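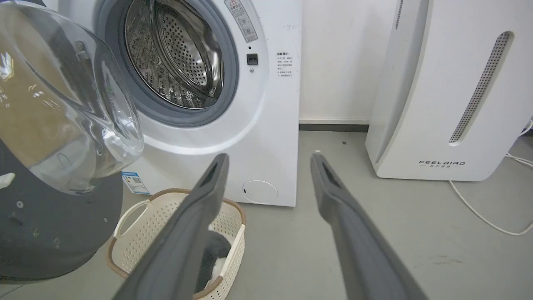
The review of the Flalix gripper kit moved from bench work to household tasks in this reporting period. The kit consists of a two-finger gripper, a wrist camera and the Trikel control package, and it is under assessment for use in the laundry module of the Urnero project. The target task is loading and unloading a front-loading washing machine with one arm. Access is through the round opening inside the gray rubber gasket, with the glass door swung fully open to the left and the laundry basket on the floor below the machine. The slotted fingertips are the standard pair supplied with the kit. No custom tips were made.

Work completed

The arm was mounted and calibrated in the test room, and the camera was aligned to the gripper using the vendor's procedure. The procedure is adequate but assumes a flat target at fixed distance. An additional calibration step was written for the drum interior.

A total of 3841 pick attempts were logged, all on single garments. Of these, 2601 ended with the garment released at the intended location. The remainder were divided between missed grasps, garments dropped in transit and runs stopped by the force limit. Missed grasps were the largest group and occurred mainly when fabric lay flat against the drum wall.

Findings on the kit

Finger opening is sufficient for all garments in the test set except the folded bath towel, which has to be taken by a corner. Grip force is repeatable. The lower force setting slips on smooth synthetics and the upper setting is acceptable for everything tested.

Depth readings from the camera are unreliable on polished steel and on clear door glass. Planning software treated the open door as free space on several runs until a fixed keep-out zone was added by hand. The vendor documentation does not mention this limitation.

The wrist cable was replaced once, after 270 hours of operation. The replacement took one working day, most of it spent on recalibration.

Comparison unit

The Fawzy gripper was received in December and has been installed on the second arm. It has completed acceptance checks only. No comparison figures are available for this report.

Open items

The vendor has been asked for a firmware update that reports slip events separately from missed grasps. A reply is outstanding. Door opening and closing by the arm has not been tested, and the door was set by hand before each run.

Next period

Six weeks of testing are planned on both grippers with the same garment set. Purchase of further Flalix units should be held until those results are reported.

Report date: Thursday, April 23, 2020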